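The cup thing, or how I lost most of a week to a cable

Posted 15/07/2018 in Robots, Things That Broke

I promised a post about the cup fault and then didn't write it, mostly because I wanted to be sure it was fixed before I told everybody how clever I'd been. It's fixed! I was not very clever. But it was one of the most enjoyable faults I've ever chased, and there's a safety bit in the middle that I really want people with two-arm setups to read, so get yourself a coffee.

Quick background for anyone new. We have a bench with two arms facing each other, and the task we call Kirui is a paper cup handover into a wire holder. One arm brings the cup, the other one looks after the holder, and the cup ends up standing in it. That's the whole job. I love this task. It sounds like nothing, and then you try it, and you find out how little force a paper cup will put up with before it stops being round.

The software that runs both arms is Ivomard, which we wrote ourselves over a long winter, and the logger is called Drokari (don't ask, it was late and we needed a folder name). Both come up a lot below.

What went wrong

We had Kirui running nicely. Then one morning the left arm started crushing cups. It didn't do it every time, and that made it delicious and awful in equal measure. It would do nine clean placements and on the next one the fingers would close, keep closing, and fold the rim over. Then it would carry this sad squashed taco of a cup to the holder as if everything was great. Ivomard reported success. Drokari logged success. The cup was a taco.

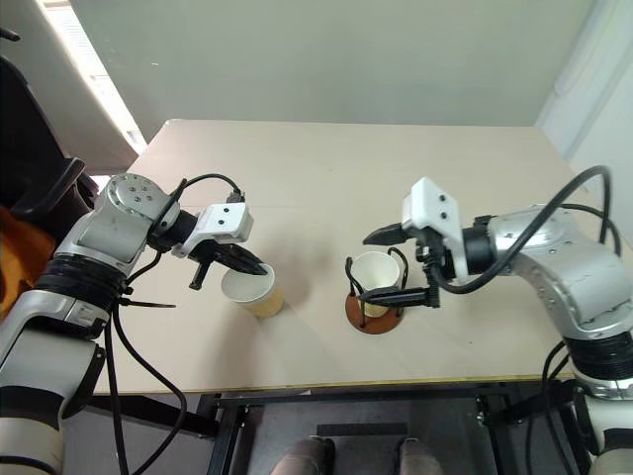
My first theory was the cups. New sleeve of cups, new problem, right? I dug out what was left of the old sleeve and the old ones folded just as well. Second theory was the grip force setting, so I turned it down, and we got a new and exciting failure where the cup slid out of the fingers on the way over. I turned it back up. Tacos again.

Third theory was me. I had changed the approach angle in December so that the left fingers come in on a slant and take the cup by its rim, and I've never entirely trusted that change. A rim grip is less forgiving than a body grip. I spent a full afternoon putting the old approach back, and it crushed a cup on the second run. I have rarely been so pleased to be not guilty.

The near miss

This is the safety part, and I'm going to be serious for a few paragraphs.

While I was fiddling with the grip force I was running the left arm by itself, at reduced speed, with the right arm holding its position next to the holder. I'd done this plenty of times. I reached in to straighten the wire holder, because its base had crept over to one side, and at that moment the left arm lost contact with its gripper for a moment, Ivomard decided the gripper had restarted, and the recovery routine kicked in.

The recovery routine opened the fingers and sent BOTH arms to their home poses. At normal speed. My reduced speed setting belonged to the task, and recovery wasn't part of the task, so it never saw the limit. The right arm swung out past the back of my hand and brushed my sleeve. No bruise, no scratch, nothing to show anyone. I sat down on the floor for a bit all the same.

I hadn't pressed the stop. It was on the other side of the bench, where I'd put it so it wouldn't get knocked. Please go and look at where yours is right now. I'll wait.

I told Elfriede Stüber, who built most of the bench with me and has a much lower tolerance for my nonsense than I do, and she turned everything off at the wall and wouldn't let me turn it back on until we'd written down what had happened, in order, with both of us agreeing on each line. I grumbled. She was completely right. It was while we were writing it down that she asked the question that cracked the entire fault: why did the arm lose its gripper in the first place?

Finding it

So we went back into the Drokari logs and stopped looking at force and started looking at communication. And there it was, beautiful, obvious once you plotted it. Every crushed cup had a dropout on the left gripper during the close. Every single one. The gripper gets told to close, the line goes quiet, the "that's enough" message never arrives, and the fingers just carry on toward the last thing they heard. When the line came back quickly, Ivomard shrugged and carried on. When it stayed quiet longer than our timeout, we got the recovery routine, and that was the one that got my sleeve.

After that it was down to wiggling things, which is my favorite kind of engineering. We fixed the arm in place, locked the motion out, and I flexed the gripper cable a bit at a time while Elfriede watched the link status. I went along the loop at the wrist, one pinch after another, and right where the cable bends over to reach the gripper housing she yelled "THERE" so loudly that I dropped it. Bend it one way, link up. Bend it the other way, link gone. The outside of the cable looked perfect. I cut it open later and one of the conductors had broken inside the insulation.

The reason it was intermittent is lovely too. The break only opened when the wrist rolled past a certain angle, and whether it got there depended on which way round the planner had decided to approach. So nine good ones, then a taco, then 12 good ones, then two tacos in a row. I had been staring at cups for days when the wrist angle was sitting in the next column of the log the entire time.

And why did it break there? My fault, partly. I had tied the cable down close to the joint to make it neat, so all of the bending happened in one short stretch. It did look neat! Cables want a big lazy loop, and they want to be left alone inside it.

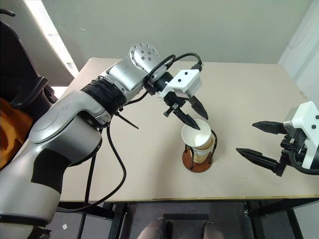
What we changed

The new cable is a high-flex one, from a reel marked Kustus that we'd been saving for something special, and it gets a proper loop at the wrist with nothing pinching it at the bend. It's uglier. I've decided I like it.

The speed limit now lives underneath everything in Ivomard, so recovery, homing, jogging and the task all get the same ceiling. If we ask for slow, we get slow, no matter which bit of code is driving. This should have been the case from the beginning and I'm a little embarrassed to type it.

Recovery no longer moves anything by itself. If a gripper drops out, both arms stop where they are and wait for a person to press a button. It's annoying about once a session, and I'm keeping it.

The gripper also has its own timeout now. If it hears nothing while closing, it holds position. We tested that by pulling the plug mid-grasp, 10 times, with hands well clear, and got 10 round cups. I did a small dance.

And the stop button sits at the front of the bench where either of us can hit it without leaning over the table. Reaching in with power on is finished. If the holder needs straightening, the arms go off first. Elfriede wrote that one on a piece of tape and stuck it where I have to look at it.

Since the new cable went in we've had 7 long sessions with no dropouts in the log and no tacos. There's still the odd fumble when the cup goes into the wire at a funny angle, but that's an honest fumble, and the log says so, because I also made "success" check the finger gap before it gets to call itself that.

Next up is getting the right arm to steady the holder properly while the cup goes in. At the moment it tends to nudge the base a bit, and that's how I ended up with my hand in there to begin with. If anyone has done compliant holding on something as light as a wire stand, please leave a comment, I'd love to hear how you tuned it. I'll put the dropout plots up as soon as I've worked out how to label the axes so that somebody other than me can read them.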